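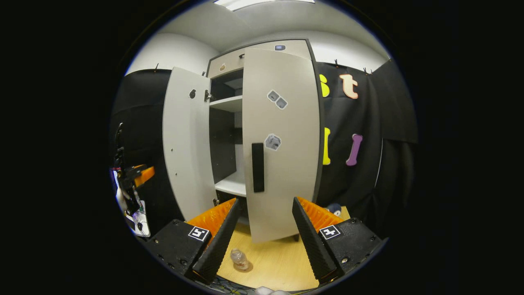

Comfort Amegashie
Instructor, Travel and Tourism Operations
Posted February 12, 2026

Week 3 notes: entry rules, transit rules, and who gets stuck at the counter

Hi all! These are cleaned up from what I said in class, plus a couple of things I ran out of time for (sorry, the Bellamy discussion ate the last part of the hour and I regret nothing).

Let's start with the thing most of you mixed up on the worksheet. An entry rule is what a country asks of you when you want to come in. A transit rule is what it asks when you're only changing planes there. They're separate, and a traveler can be fine on one and in trouble on the other. If your client flies home through a third country and the bags aren't checked all the way through, they may have to clear immigration just to pick up a suitcase and check it in again. Now they need to meet the entry rule, for a place they had no plan to visit.

So when you build a file, write down every airport where the plane lands. Every one!

Passport validity. Plenty of countries want a passport that stays good for a set stretch after you arrive, or after you leave, and those two are different dates. Read which one it is. I once booked a couple with 2 passports from different countries, and the date was fine for her and too short for him. I caught it in March, they flew in April, and I still think about it.

Who checks? Usually the airline, before you ever see a border officer. Airlines can be fined for carrying someone who gets refused, so the agent at check-in is careful, and arguing with that agent goes nowhere. Ifeanyi Amadi is coming to talk to us next week about his years on the check-in side. Bring questions, he likes the weird ones.

Now the Bellamy case. Bellamy is the small tour company in your packet. They sold a 14-night trip to a group of retirees and copied the entry paragraph from the year before. The rule had changed: visitors now had to fill out an online form before boarding. Half the group hadn't heard of it and did it on their phones in line. One couple missed the flight. Ask yourself who owed what to whom there. The brochure said "travelers are responsible for their own documents," in tiny print on the back page, and we had a pretty loud split in the room over whether that's enough. I lean no, but I can be talked out of it.

For next time:

Read the Bellamy packet through to the end, including the letters.

Pick a route with at least one connection and write up the entry and transit rules for a traveler on a US passport. Put the date you looked on each rule, and go to the government page itself. Blogs are fine for finding out a rule exists.

Keep it to 200 words. I mean it this time.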